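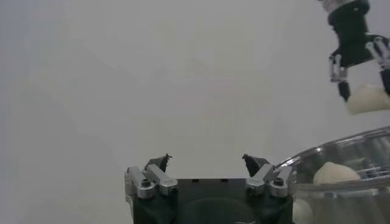

Pralterwood, April

4 min read

Daranee wants the equipment list before the budget closes, so I'm writing it out longhand, the way I think best, and anybody who disagrees can scribble underneath (you always do, bless you all). The bun task is what we keep coming back to in the planning meetings, so most of this is written with buns in mind – bowl, steamer, plate, two arms.

First, fingertips. I've gone back and forth on these more than on anything else in the whole request. Siltis will sell us a pack of 42 for 297, and Birnus has a softer tip that Lertchai swears by, only it comes in fours and the shipping is silly for what you get. My feeling is that we take the Siltis pack and ask Birnus very nicely for a sample set. A soft round thing is a fussy thing to pick up, and I'd like us to have plenty of tips in the drawer so that people aren't shy about trying different ones.

Second, bowls. I know, I know, it's a bowl! But we have clear and we have steel, and each of them gives the wrist cameras its own kind of trouble with all that shine.

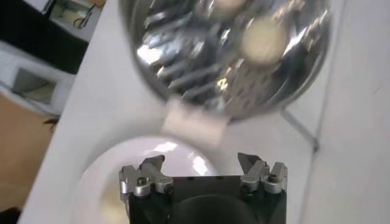
What I'd really like is a couple of dull-finish bowls in the same sizes, plus one matte plate, and then we can compare. Orathai thinks a restaurant supply place will have them for next to nothing, and she's usually right about kitchen things. I've put down 15 for each bowl and if we come in under that I'll be delighted. Please don't anybody throw out the shiny ones, we'll still want them for the harder runs.

Third, and this is the big one, the second station. Phetsri quoted us 4000 for the table, the mounts and the wiring, with the arms priced separately. I choked a little when I opened it. Then I sat down with my coffee and added up what it would cost to do it ourselves, counting Pornthip's hours as well as mine, and it stopped looking so bad. The layout would copy what we have now, with the side table for the laptop kept at the right-hand end.

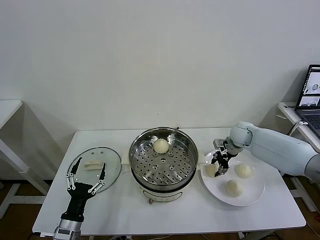
Current layout: lid on the left, steamer in the middle, plate on the right with three buns.

Things I'd change if we get the money: a deeper table, a cable tray underneath for the power strip, and a proper spot for the lid. I'd also like a second steamer of the same model, as it's the one part of the setup we have no spare for at all.

Wrist camera spares I've left at two. I had three, then I crossed one out, then I felt bad about it. Cables I've doubled.

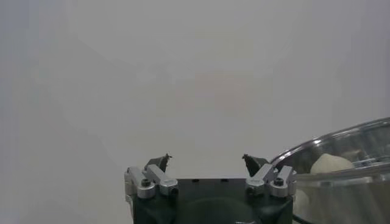 Wrist view, gripper open beside the clear bowl.

Still to do: get the Birnus shipping in writing, ask Phetsri whether the mounts can be ordered without the table, and find out from Daranee which line the bowls go under. I had them as lab supplies and she may want them as consumables. The list is in the shared folder and I'll look at it again after lunch.

Comments

Lertchai Rojanasak: Get the Birnus tips. I'll split an order with you out of my budget if it helps with the shipping.

Orathai Chantharasri: Bowls are easy, leave them with me. Do you want lids too?

Morena Rinaldi: We bought the table from Phetsri without the mounts last year, so it can be done that way round at least. Ask for the longer legs.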